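Teaching Nukura to tidy up

25/06/2024

Two weeks in and I'm still grinning like a kid every time I put the headset on. For anyone who missed the last post, Nukura is what we call our two-armed robot at Vusutness, and my job this month is to drive it by remote control while it records everything I do. Later on the recordings get used to train it, so it can have a go without me.

The target for June is 200 good runs of table clearing. Crisóforo Aguirre, who set up the whole control side, did his first ones in what looked like a single smooth motion. Mine were a mess! I kept reaching with my own body when I should have been turning my wrist, and Nukura copied me faithfully, leaning into everything like someone trying to read a menu without their glasses.

What helped most was slowing down. I had read a write-up from a group at Skusov that said to work at the speed you'd like the robot to work, and I tried that for a whole morning. It felt great from my chair, but I dropped things constantly. Now I go at maybe half that pace, with a tiny stop before each grasp, and my keep rate has climbed a lot. Crisóforo likes the stops too – he says they make the recordings much easier to cut up afterward.

The other lesson is to vary the start. My early runs all had the objects in a neat row, same order, same spacing, and when I played them back to back they were practically one video. So now I shuffle. I swap things in and out of the drawer, turn them around, push them closer together, and begin with the arms in a different pose each time. Soft things are the fun ones. A box you can grab six different ways and it stays a box, but fabric and thin plastic move as soon as you touch them, and you have to decide on the fly whether to keep going or back off.

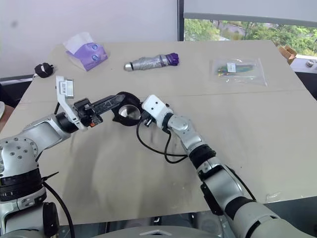 Both arms over the table, with the tissues, a power adapter, the folded umbrella and a bag of cable ties.

The umbrella is my favorite. I aim for the purple handle, Crisóforo goes for the middle, and we have agreed to record both and see which one Nukura picks up.

Next week I get to try the Eichhorn pedals, which should free up my thumbs for the grippers. I've also started a list of household stuff to bring in, so if you have ideas for awkward little objects, leave them in the comments. Socks are already on it.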